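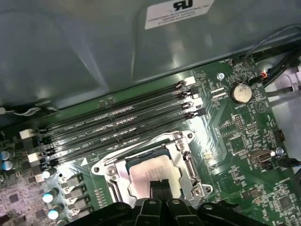 El ordenador que no hacía falta tirar

Jovita Cuevas llevaba once años con el mismo ordenador de sobremesa cuando el técnico de su barrio le dijo que ya no merecía la pena. La frase le costó 933 euros, lo que pagó por el nuevo. El viejo acabó en el trastero, y allí lo encontró su sobrino en enero, le cambió el disco y le amplió la memoria. Funciona. Lo usa para llevar las cuentas de la mercería, exactamente igual que antes.

Historias así se cuentan mucho últimamente, casi siempre con moraleja incluida, y conviene desconfiar un poco de ellas. El sobrino de Jovita sabe lo que hace y no cobra. Quien tenga que pagar la mano de obra echará otras cuentas. Pero también conviene desconfiar de la frase del técnico, que en ningún momento abrió la caja.

La reparación se ha puesto de moda. Hay talleres con escaparate bonito, cursos de fin de semana, pegatinas que prometen una segunda vida para casi todo. Cernesano, una cadena pequeña con tres locales, vende portátiles «renacidos» con una garantía de dos años. La palabra está en el rótulo, en las bolsas y en las camisetas de los empleados. Pregunté qué piezas se sustituyen antes de poner un aparato a la venta y me remitieron a un folleto. El folleto dice que cada equipo pasa por «un proceso exhaustivo». No dice cuál.

Kianoush Safavi, que repara ordenadores desde mucho antes de que aquello tuviera nombre en inglés, se ríe cuando le enseño el folleto. «Exhaustivo es que le han quitado el polvo y han mirado si enciende», dice. Luego matiza: ha comprado allí alguna máquina para clientes y no le han salido malas. Lo que le molesta es el precio, y que el comprador pague por un adjetivo.

Su taller no tiene rótulo. Tiene una mesa larga, una estufa y una lista de espera que en marzo de 2021 llegaba a tres semanas. El teletrabajo y las clases a distancia sacaron de los armarios aparatos que llevaban años apagados, y mucha gente descubrió que el viejo torreón del pasillo servía para una videollamada si alguien le echaba una mano. Safavi no cree que el entusiasmo dure. «Cuando haya existencias en las tiendas y buenos descuentos, volverán a comprar. Es más cómodo. Yo también compro zapatos en lugar de ponerles suelas.»

Los números que circulan tampoco ayudan. Cada campaña trae su cifra de kilos ahorrados, de emisiones evitadas, y rara vez explica cómo se ha calculado. Lucyna Szewczyk, economista, dedicó un invierno a seguir el rastro de una de esas estimaciones, difundida por la plataforma Rimiten, y acabó en una nota al pie que citaba una presentación ya retirada. No afirma que la cifra sea falsa. Afirma que no se puede saber. «Si reparas un ordenador y además te compras otro, que es lo que hace bastante gente, ¿qué has ahorrado?», pregunta.

La objeción es seria, y en el sector la esquivan. Un aparato recuperado sólo evita una compra si de verdad ocupa el lugar de uno nuevo. El de Jovita, sin ir más lejos, comparte ahora casa con su sustituto.

Queda el asunto del diseño, donde hay menos humo y más motivos de enfado. En un sobremesa corriente, ampliar la memoria sigue siendo cosa de apagar, desenchufar, abrir y encajar un módulo. En muchos portátiles finos la memoria viene soldada a la placa, y el comprador se entera cuando se le queda corta. Los fabricantes hablan de grosor y de peso, argumentos que tienen su parte de verdad. También venden, curiosamente, la versión con más memoria a un precio que poco tiene que ver con lo que cuesta el componente.

Miroslava Kravchuk dirige Stamska, una asociación de consumidores que pide etiquetas de reparabilidad obligatorias. Le pregunto si alguien las leería. Tarda en contestar. «Las de los frigoríficos se leen», dice al fin. Puede ser. Yo cambié el mío hace poco y miré sobre todo si cabía en el hueco.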